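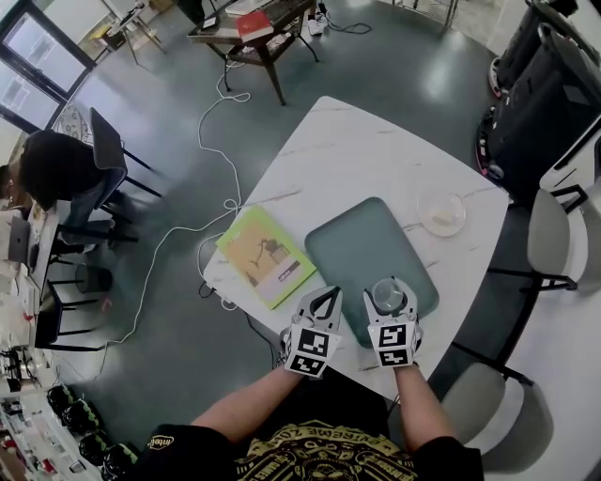

Huia Nepia
Member, Projection and Exhibition
Posted March 20, 2026

Subtitles drift on a 25 fps short conformed to 24

I am preparing a screening copy of a short film called Saltine for the Furna program in August. The master I received is 25 fps progressive, 14 minutes exactly. The venue wants 24 fps, so I slowed the picture to 24 with no frames dropped or blended, and stretched the audio to match. The new running time is 14:35, as expected.

The subtitle file has 351 events and was timed against the 25 fps master. The first line is fine. By the middle of the film the text comes up far too early, and in the last scene it is unusable. I tried a fixed offset in Justik, but that only moves the place where it looks right. Do I have to retime every event by hand?

Clem Tawhiri
Just nudge them. A short isn't that long and you can do it in an evening. I usually set the offset for the middle of the film and then fix the worst ones.

Julián Nieto
Subtitle editor

No, and an offset is the wrong tool. Your error grows with time, so it needs a multiplier. Each frame now lasts longer by a ratio of 25/24, and every in and out time has to be multiplied by the same figure, 1.041667. A line that came in at 7:00 should come in at 7:17.5. If you have that gap at 7:00, the ratio is confirmed.

Check where the program starts before you scale. If the timecode begins at 01:00:00:00, subtract the hour, scale, then add it back. Otherwise the hour gets scaled too and everything lands 2 minutes 30 seconds late.

Most editors have this under "change frame rate" – enter 25 as the source and 24 as the target. If the result drifts twice as badly, you have the two values reversed. Afterward, look at the out times near shot changes. Rounding can push a line one frame past the cut.

Kane Bolger
Agree with Julián on the ratio. One more check: if the file stores times as frame numbers, don't scale anything. No frames were added or removed, so the numbers still hold. Change the declared rate in the header to 24 and reload. We had one of these on a Godoy retrospective and somebody had scaled the frame numbers as well.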